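Pekow laundry promises a longer life for hotel sheets

PEKOW, June 2024 – A commercial laundry on the edge of town says its new low-heat wash will keep hotel linen in use for years longer than the usual process. The claim comes with a catchy name, Resent, and a price increase. What it does not come with, so far, is much proof.

Pendeo, which washes for hotels and two nursing homes in the area, told customers last month that sheets put through Resent could stand 300 washes before they wear thin. The company bases that number on a trial of 3017 items. Asked how many of those items had been washed 300 times, a spokesman said the trial was still running.

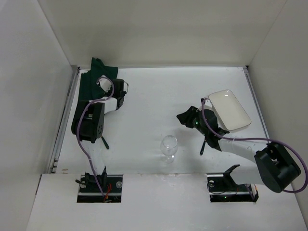
How many washes has any item in the trial gone through so far?

The highest number Pendeo would give is 14, and the rest of the claim is a projection from there.

Stepan Bondarchuk, who manages the laundry, defends the math. "You can see early on how a fabric is going to age," he said. "We are not guessing." He declined to share the test results, saying they belong to the supplier of the detergent, a firm called Chornovol.

Chornovol did not answer two requests for comment. Its sales sheet repeats the 300 figure without saying where it was measured, or on what kind of cloth. Cotton and polyester blends wear very differently, and most hotels here use both.

Zerrin Yüksel runs a small guesthouse near the station and has been a Pendeo customer for six years. Her bill will go up in October under the new contract. "They keep telling me I'll save on sheets," she said. "Fine. Then put it in writing that you'll pay if I don't."

The contract, which she showed this newspaper, makes no such offer. It says results "may vary with use," a phrase that covers nearly everything that happens to a hotel sheet.

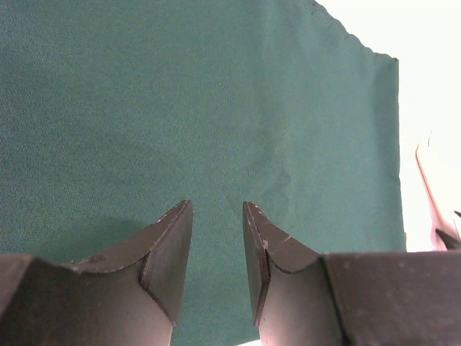 A piece of green cloth with a rippled edge.

Pendeo also says the wash saves 3000 gallons of water a week. That may be easier to check, as the plant is metered, but the company has not released its water bills either. Bondarchuk said a full report on the trial would be ready before the new prices start. He would not say whether customers could cancel if it falls short.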